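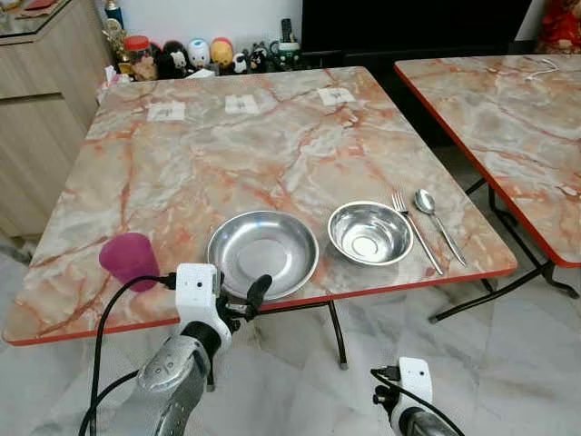
Cup, plate, bowl, fork and spoon on the folding table

Support > Publishing > Closed tickets > Ticket 241

Celebrity wedding story showing wrong text on mobile

Opened by: Geum-ok Hyun, entertainment desk, Medilora
Assigned to: Wajid Mirani
Opened: 5/6/19
Status: Closed

Geum-ok Hyun:
The "How we met" interview with the Sevberg singer and her husband is cut short on phones. It stops after her first answer, where she says her cousin gave him her number. On desktop the full interview shows. Readers are commenting that we left out the proposal. I have saved it again twice and cleared my browser. Same result.

Wajid Mirani:
Confirmed on two phones. The mobile page stops at 1000 characters. Did you paste the quotes from somewhere else?

Geum-ok Hyun:
Yes, from her post. The introduction I typed myself.

Wajid Mirani:
The pasted part has a hidden "read more" break in it. Desktop ignores the break and mobile does not. Please open the story in text view, delete the empty line after "he called me back," and save.

Geum-ok Hyun:
Done. The whole interview shows now, but the headline on the share card is still the old one with his name spelled wrong.

Wajid Mirani:
That is a separate problem. The share card is held by Clastusach for 36 hours unless we clear it by hand. I cleared it. Links people already posted may keep the old spelling.

Geum-ok Hyun:
New card is correct on my side. Can you check the other stories in the series? The Shaikh anniversary piece was pasted the same way.

Wajid Mirani:
Checked. Shaikh had the same break, removed. The other stories are fine. For now use "paste as plain text" for anything copied from social media. A fix to the editor is planned for August.

Geum-ok Hyun:
Thanks, you can close this.

300 views | 2 comments | 0 shares

Related tickets
Photo gallery skips the last slide
Comments closed on red carpet live page
Author name missing from celebrity birthday list
Video interview plays without sound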